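The Whiteboard Leaves the Wall
Rolling boards are turning up in spare rooms, shared offices and church halls. Living with one takes a little floor space and some decent erasers.

10 August 2024

The first whiteboard Lingyun Jiang bought for her tutoring business was a small one that hung from two nails. It lasted eight months. The nails pulled out of the drywall during an algebra lesson, and the board came down behind a bookcase, where it stayed until the lease ended.

Her second board has wheels. It stands in the front room of a former insurance office in Traltdale, and it moves several times a day. In the morning Jiang pushes it close to the window and plans her week on it. In the afternoon it goes between two tables so that a pair of students can work on one side while another pair reads from the back. At night it is turned sideways against the closet.

"I thought I was buying something to write on," she said. "What I use it for most is dividing the room."

The rolling whiteboard is an old piece of equipment. Schools and hospitals have had them for decades, usually in a corner with a squeaky caster and a tray full of dead markers. They were heavy, and most people who wanted a whiteboard at home or in a small office put one on the wall.

That has started to change in Traltdale, at least according to the people who sell them. Vaughn Wojcik runs Himeck Office Resale out of a warehouse on Aller Street. He buys furniture from companies that are moving or closing and sells it to whoever walks in. Last year he sold 112 rolling boards. Desks, he said, he can hardly give away.

"A desk is a commitment," Wojcik said. "You have to know where it's going. People come in for a board and they don't have to know."

His customers include home-schooling parents, a knitting group that charts its patterns, two physical therapists and a man who restores outboard motors and wants his parts lists where he can see them from the floor. Renters make up a large share. A board on a stand leaves no holes in the wall and goes out the door with the rest of the furniture.

Surface first

A new full-size board can be expensive. Jiang paid $677 for hers, with delivery, and she is still a little sore about it. Wojcik's used ones cost much less, but the condition varies, and he tells buyers to spend their time looking at the writing surface before they look at anything else.

The cheapest boards have a painted or melamine face. They wipe clean when new and begin to hold stains after a year or two of regular use. Porcelain-coated steel costs more and can last a very long time. Both take magnets if there is steel behind the face, and not all melamine boards have it, so Wojcik keeps a refrigerator magnet on his key ring and lends it out.

He also suggests bringing a marker. Write a word on the board, let it dry for a few minutes and wipe it with a clean cloth. If a faint gray copy of the word remains, the finish is worn. Some sprays will improve it for a while. None that he has tried will bring it back.

The stand matters nearly as much. Push on the top corner of the board with one hand and see how far it sways. A crossbar low between the legs does a lot to stiffen the whole thing, and wide feet help, though wide feet are also what people trip on. Casters should lock. On hard floors, soft rubber wheels are quieter and less likely to leave marks than hard plastic ones.

Jiang learned about floors the slow way. Her front room has smooth planks laid over an uneven slab, and on the first day the board rolled gently toward the door every time a student leaned on it. She now locks two of the four casters before each lesson. She has also given up on carpet entirely. A large board on thick carpet does not roll so much as get dragged, and the legs work loose at the bolts.

The tray and what collects in it

Every rolling board has the same small problem, and it's at the bottom edge. The marker tray is narrow, and it shakes when the board is moved. Markers roll off. Then they get stepped on, or they vanish under a file cabinet with the caps missing.

People deal with this in different ways. Some hang a cup on the end of the tray. Some use magnetic clips. The owner of the Thibodeaux Bakery, who keeps a board in the back to schedule ovens, has tied a single black marker to the frame with butcher's twine and does not allow any other color. Wojcik removes everything from the tray before he moves a board and puts it in his pocket, and he has ruined at least one shirt.

Erasers have the opposite habit. A magnetic eraser goes wherever the last person stuck it, often at the top of the board, out of reach of anyone under five feet tall. Jiang's younger students have to ask for it. She has decided she doesn't mind, as it slows down the ones who like to rub out their work before she can read it.

She washes the eraser every six weeks or so in warm water with dish soap and lets it dry overnight on the sill. A dirty eraser is behind most of the complaints she hears about boards that won't come clean. For the board itself she uses a damp microfiber cloth at the end of the week. Alcohol takes off the stubborn marks but can dull a cheap finish if it's used every day.

Old ink that has sat for months can often be lifted by drawing over it with a fresh dry-erase marker and wiping right away. The solvent in the new ink loosens the old. It works on some permanent marker too, which is good to know in any building where children have access to the supply drawer.

Power, cords and the space underneath

A board with open legs seems to take up no floor at all, and this is how the area under it fills up. Chairs get pushed in behind. Bags are dropped against the stand. Extension cords that used to run along the baseboard end up crossing the middle of the room, because the board was moved to the middle and the lamp or the laptop went with it.

Wojcik recommends working out where the nearest outlet is before deciding on the board's usual spot. A power strip beside a leg is handy, and it is also the first thing a caster meets when somebody gives the board a shove. Wheels don't go over cords well. They catch, the top of the board keeps going, and someone has to grab it.
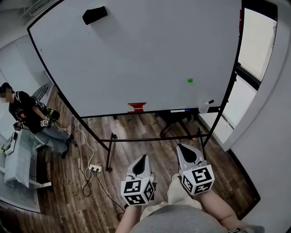 Jiang keeps the cords in her room to one side and has asked her students to do the same with theirs. They mostly forget. Before she rolls the board anywhere she walks the route first, picking up pencils and whatever else has landed on the planks. The walk takes less than a minute, and she said she has found two earrings and a house key that way.

Then there is the question of what goes on the board when the work is done. A blank white rectangle in the middle of a room doesn't stay blank. Jiang's students draw on it between lessons, and she lets them have the lower third. Cats are common. So are video game characters, built up one square at a time like the figures in old arcade machines, and these can run for days, with a new row added by whoever arrives early. One boy spent most of August on a castle. When she had to wipe it for an exam review, she took a photo first and printed it for him.

Adults are not much different. At the bakery, the oven schedule shares its space with a long-running tic-tac-toe match between the morning and evening shifts. Wojcik says he can usually tell what kind of office a board came from before he cleans it. Accountants leave numbers in the corners. Software companies leave boxes and arrows, and quite often a drawing of someone's dog.

He wipes them all down the same way, with a spray bottle and an old towel, and tightens the bolts before they go out on the floor. A board with a cracked tray or a bent leg goes at the back with the price marked down. Replacement casters are easy to find at a hardware store if the stem size is the same, so a bad wheel shouldn't put a buyer off. A dent in the face is harder to live with, and he would pass on one of those at any price.

Jiang is looking for a second rolling board for the back room, a smaller one this time. She has been to the warehouse twice with a marker and a cloth. The one she liked best was an inch too tall for the doorway, and Wojcik is checking whether the legs can be cut.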